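Feb 14, 2020

Sweeping up after repotting

I repotted the last of the balcony plants this week, and as usual more soil ended up on the floor than in the pots. The bag from Cullora was 40 litres and I used nearly all of it. I do the job indoors in summer as the balcony is too hot by nine.

For years I cleaned up with the big broom from the laundry, and it just pushed the fine stuff into the grout. Ainhoa Marín lent me her small brush and pan in July and I bought my own set a month later.
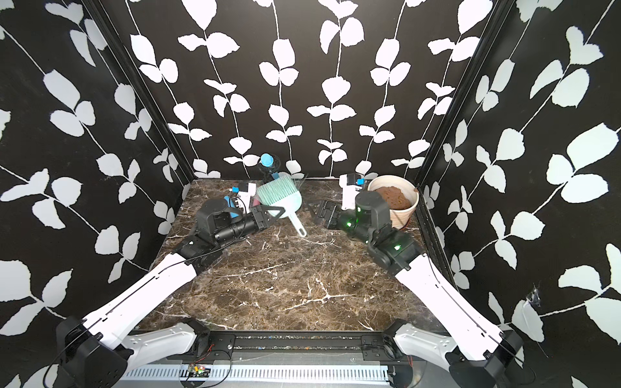 A small brush only works if the bristles are close together. Soil is finer than crumbs and it slips through a sparse one. The mint-green set has dense, light-coloured bristles and a long handle on the pan - I like the colour too, next to the cream pot. Dark marble hides soil well, so I sweep a tabletop like that twice.

Let any damp bits dry first, then sweep towards the pan in short strokes. I tip mine back into the pot. The basil is next, once I find a bigger saucer.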